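House rules for simulated runs

I spent most of March cleaning up our scene rules at Burnar, and a few people asked me to write them down somewhere they can link to. Most of this is dull. It is also the stuff that cost us 516 episodes last year, when two halves of the team counted success in different ways and we could not merge the results.

We test household robot policies in simulation before anything goes near the real kitchen. The tasks are plain ones: find a thing, pick it up, put it where it belongs. The rules started as a page that Taras Ivanyshyn wrote for new people, and they grew from there.

The first rule is that start states are saved, never described. "Dining room, table set" is not a start state. We used to write that kind of thing in the log and then argue about it on Thursday. Now each run points to a saved state with the pose of every object in it, including the ones the task doesn't touch. If something is on a chair at step zero, it is on that chair in every repeat, and the log says so.

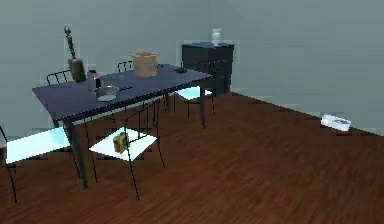
The second rule is about naming. Every object gets one name and keeps it across scenes. We had a bowl that went by 4 different names depending on who built the room, and the instruction text used a fifth. The checker matched on names, so it failed runs that were fine. Vesela Kovačević wrote a script that refuses to load a scene with a name that isn't on the list. People grumbled for a week and then stopped.

Third, success gets checked on the saved state and then by a person. The automatic check looks at where the object ended up and whether it is at rest. The person watches 10 runs out of each batch, picked by the script, and marks them without seeing the automatic result. When the two disagree on even one, the batch is held until somebody works out why. Lesia Horobets wanted a larger sample. I said we didn't have the hours, and we still don't.

Fourth - and this is the one I get the most mail about - views where the robot is looking at nothing useful stay in the record. Wall, floor, doorway, whatever it was turned toward. The old Rotix scripts trimmed those stretches to save disk space, and it made the policies look quicker and more sure of themselves than they were. Time spent searching is part of the task. If you trim it, say so in the results table, and don't compare your times with ours.
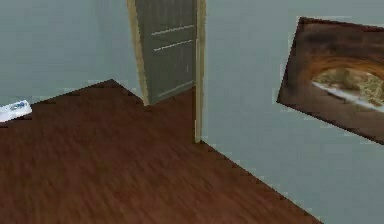
Rimantas Kütt wrote in after reading a draft of this and said the fourth rule is too strict. His group keeps every step but stores the searching parts at a lower frame rate, and he thinks that should count as complete as long as the rate is written in the header. He also asked why we set a limit on retries but none on idle time.

I can live with the lower rate if the header carries it, so I have changed the wording. The idle limit is a fair question. We have one now, set at 77 seconds, which came out of looking at old runs and is open to change. It is in the version on the shared drive, along with the name list and Vesela's script.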